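4.2 Small objects left on shared tables
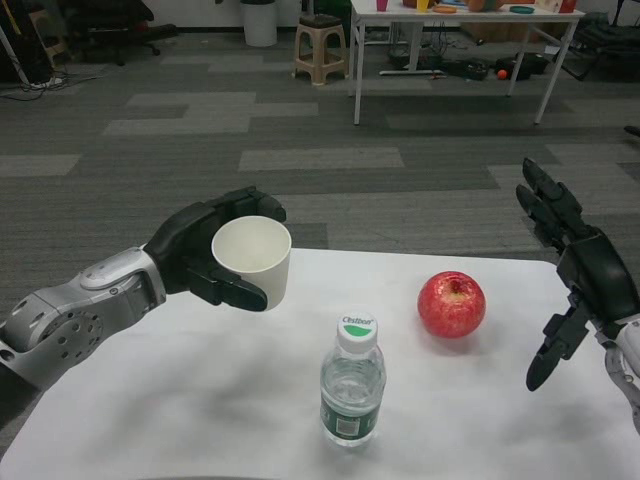 Figure 3. Paper cup, water bottle and apple at a white shared table.

Kyriakidis objected, in reply to our first report, that a paper cup and a bottle of water should not be put in the same class, because a person who leaves a bottle usually plans to come back to it, and a person who leaves a cup usually does not. We accept a large part of this objection, and the present section is organized around it.

In the earlier report we used a single class, "drink containers", for everything from which people drink. This was convenient for coding but it hid a difference which the diaries show quite clearly. The bottle in Figure 3 has a screw cap, and its owner can close it, carry it in a bag and open it again the next day. The cup is plain white and open at the top. It can not be closed, it can not be put in a bag, and once it is empty it has very little value for anyone. We therefore divided the class in two: closed containers and open containers. Food was kept apart, as before.

The material comes from the two sites described in Section 3, Wevard and Juroddale. Over the study period 83 tables were followed, of which 24 were in Juroddale. The final list has about 2,000 entries, where one entry means one object that stayed on a table after the person had left the room. Objects which were moved from one table to another were entered only once, under the table where they were first noted.

For open containers the result is simple. They were cleared by the next user of the table in most of the cases, and in the diaries this was written down without any doubt or complaint. A typical note from Juroddale reads: "Cup on the table, threw it away, sat down." Closed containers were treated with much more care. The next user often pushed the bottle to the far side of the table and worked beside it, sometimes for the whole afternoon. Several diaries mention that the level of the water was checked first. A full or nearly full bottle was taken as a sign that somebody would return, and a bottle with only a little water in it was not.

Fruit was more difficult to place. An apple has no cap and no visible owner, but it is whole, and people did not like to throw away whole food. In 11 entries an apple or a pear was carried to the kitchen shelf and left there, and in none of these entries did the writer know to whom it belonged. We could not decide if this should be called clearing or keeping. In Table 4 it is given in a separate column under the name "relocated".

The Nekley guidelines for shared rooms, which were on the wall at both sites since July, say only that tables must be left free of personal items. They do not say what the next person should do when this rule is not followed. The differences between open containers, closed containers and fruit were thus made by the users themselves, and they were nearly the same in the two sites. The effect of table size on these differences is treated in Section 4.3.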